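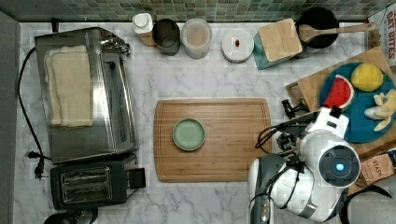

Primeira feira de arte: vale a pena pagar por um stand inteiro ou divido com alguém?

Publicado por tintaseca_mg

Boa tarde a todos! Acompanho a comunidade faz tempo, mas é a minha primeira pergunta, então já peço desculpa se ficar comprida. Pinto aquarelas e faço umas gravuras pequenas em linóleo, quase tudo em casa, à noite, depois que a família vai dormir. Em setembro fui aceita numa feira de artistas independentes, a Alurby, e fiquei tão feliz que demorei dois dias para ler o regulamento com calma.

O stand individual sai por 2.181 reais, com duas paredes e um ponto de luz. O dividido custa 856 para cada artista, mas aí fico com uma parede só e preciso achar parceiro por conta própria. Tenho 40 trabalhos prontos, a maioria em formato pequeno, e 7 telas maiores que eu queria muito mostrar. Alguém já passou por isso? E como vocês fazem com a moldura – levam tudo emoldurado ou deixam uma parte só no passe-partout?

Respostas

ateliedofundo

Que notícia boa, parabéns! Olha, eu dividi nas minhas duas primeiras feiras e não me arrependo nem um pouco. Além do dinheiro, tem a companhia: você consegue ir ao banheiro, comer alguma coisa, dar uma volta para ver os outros expositores (e isso ensina demais). Só escolha alguém com trabalho diferente do seu. Da primeira vez fiquei ao lado de uma colega que também fazia aquarela botânica e o público achava que era tudo da mesma pessoa, foi uma confusão.

Sobre a quantidade, eu não penduraria os 40 trabalhos de jeito nenhum. Escolha três telas grandes para a parede, umas poucas gravuras emolduradas em volta, e ponha o resto numa caixa de folhear, em saquinho transparente, com o preço atrás. As gravuras sem moldura saem muito bem, principalmente para quem vem de longe e precisa levar na mala. E combine antes, por escrito, quem monta, quem desmonta e até que altura cada um pendura – parece bobagem entre amigos, mas evita cara feia às sete da manhã.

Araújo

Divide.

papel_e_goiva

Vou discordar um pouquinho, com todo o carinho. Se as telas maiores são o que você mais quer vender, uma parede só vai ficar apertada, e quadro grande precisa de respiro. Eu peguei o stand inteiro na minha estreia e paguei o custo com duas vendas, mas reconheço que tive sorte com a localização, bem perto da entrada. Escreva para a organização e peça a planta do pavilhão antes de decidir. Pergunte também se pode furar a parede ou se é só gancho com cabo, e se a luz já vem instalada. Leve extensão, nível, fita e um pano para limpar os vidros.

tintaseca_mg

Muito obrigada, gente! Já pedi a planta. Estou pendendo para dividir e conversei com uma ceramista daqui que ficou animada. Quando eu souber as medidas da parede, volto para contar.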